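# Block play

**Block play** is the handling, stacking, lining up and knocking down of loose building pieces, mostly by children between the ages of two and six. It is found in homes, preschools, waiting rooms and therapy offices. Large claims have been made for it, covering arithmetic, language, spatial sense, patience and sharing. Some of these have support of a modest kind. Many have been repeated for so long that their source is hard to find.

The pieces may be wood, cardboard, plastic or foam, and may be plain or painted. Interlocking bricks are usually treated as a separate subject, though the line between the two is less clear than catalogs suggest.

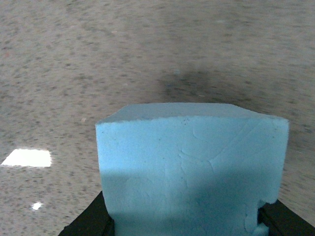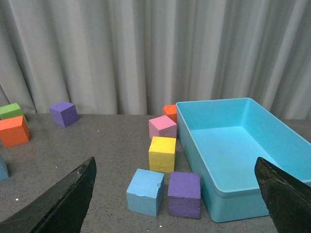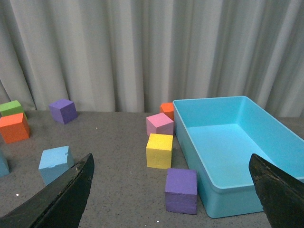 Foam blocks.

According to Mavis Wojcik, the whole literature suffers from a simple confusion: "Children who are given blocks are also children who are given a floor, an hour and an adult nearby. Take your pick which one did the work." Her remark is often quoted by critics of the field. Supporters reply that floor, hour and adult are part of what they mean by block play, which is a fair point but makes the term very hard to test.

## Terms

English-language writers use "block play," "construction play" and "unit play" more or less as they please. Unit play properly refers to sets in which every piece is a multiple or a fraction of one basic size. Construction play is wider and may take in sand, boxes and couch cushions. Studies that claim to confirm one another have sometimes used different terms for different activities, and a reader should check what the children were handed.

"Free" block play means that no model is shown. "Guided" block play means that an adult sets a task, such as copying a bridge. In practice adults in free sessions tend to make suggestions, and children in guided sessions tend to ignore them.

## History

Small wooden building pieces for children are much older than any theory about them. The usual account begins with the first kindergartens of the nineteenth century, where sets of cubes and oblongs were handed out in a fixed order and used under direction. This account is sound as far as it goes. It says little about the offcuts and scrap that carpenters' children presumably had all along, and which left no manuals behind.

Larger floor blocks came into American nursery schools in the early twentieth century, along with the idea that children should be left alone with them. Cardboard and plastic versions followed. Foam came later and was sold mainly on the grounds that it was quiet and did not hurt when it landed on someone.

## Stages

Textbooks commonly set out a series of stages: carrying, stacking, bridging, enclosing, making patterns, and finally naming and acting out what has been built. Depending on the author there are more of these or fewer.

The order is a reasonable description of many children. It is a poor description of any one child on a given morning. A four-year-old who built a roofed garage before lunch may spend the afternoon carrying blocks to a corner and back, and a strict reading of the chart would have her sliding back several stages. Apostolos Manolakis has argued that the series records what observers found worth writing down. Carrying is dull to watch, so it is placed first and left quickly.

## Claimed benefits

### Mathematics

The best-supported claim is that skill at copying block models goes along with skill at early arithmetic. The two do tend to appear in the same children. Whether practice at one brings on the other is less certain. Short training studies have reported gains, often on tests that looked a good deal like the training.

The Mestum study is the one most often cited in teachers' handbooks. It followed 539 children through a school year in which half the classrooms received new block sets and a weekly building period. Children in the block classrooms scored higher in spring on a test of shape and position. Sofia Triantafyllou, going back over the report, pointed out that their teachers had also been given training days and the other teachers had not. The scores on counting did not differ. Handbooks tend to leave out the second result and sometimes the first objection as well.

### Language

Children talk while they build, and they use words such as "under," "next to" and "taller." So do the adults beside them. It has been proposed that this talk carries over into general vocabulary. The evidence is thin and relies heavily on parents' reports, which are known to be generous.

### Social behavior

Sharing, turn-taking and planning are named in nearly every catalog. Blocks are also one of the more reliable causes of quarrels in a preschool room – mostly over long pieces, which every large building needs and no set has enough of. Teachers may well regard the quarrels as the benefit, but that is a view about child-rearing and should not be presented as a finding.

## Materials

Wood is the standard against which other blocks are judged, usually by people who sell wood. It is heavy, it stays where it is put, and it allows tall building. It is also loud, expensive and unpleasant to step on.

Foam is light and easy for small hands. Because it weighs so little, a foam tower may shift when a sleeve brushes it. The soft edges wear, and toddlers bite them. Sellers describe foam as safer, and for dropped blocks this is hard to dispute. For chewed ones it is less clear, and the age label deserves more attention than it gets.

Cardboard is cheap and large, and lasts until somebody sits on it.

The Dalari set, with pieces in 4 lengths, is sometimes recommended on the strength of a claim that its proportions match "natural" building habits. No account of how such habits were measured has been published. Antigoni Lazaridis tried the set against mixed scrap lumber in a small classroom comparison and saw no difference in the height or variety of what was built. The comparison was too small to settle anything, as she said herself.

### Color

It is widely held that plain blocks encourage building and colored blocks encourage sorting. Children do sort by color when color is there. Whether they build less as a result has hardly been looked at, and the preference for bare wood may owe more to adult taste.

## Assessment

Several scales exist for scoring a finished building. The Sotiropoulos scale gives points for height, balance, symmetry and enclosed space. Two raters using it will usually agree, which is to its credit. What the total means is another matter: a long flat road, planned with care and defended all morning, scores next to nothing.

The Mallen checklist takes the opposite approach and scores the child's attention. It depends on the observer judging whether a child is "absorbed," and agreement between raters has been weak.

## Criticism

General criticism of the field falls under two heads. The first is method: small groups, short follow-ups, and tests chosen by people with a set to sell. The second is put most bluntly by Thanasis Tsakiris, who holds that children's play needs no defense in terms of later test scores and that offering one invites somebody to take the blocks away when the scores disappoint.

The two lines of criticism do not sit easily together. Better trials would answer the first and, on the second view, make matters worse.

## See also

- Construction set
- Kindergarten
- Sand play
- Spatial ability
- Toy safety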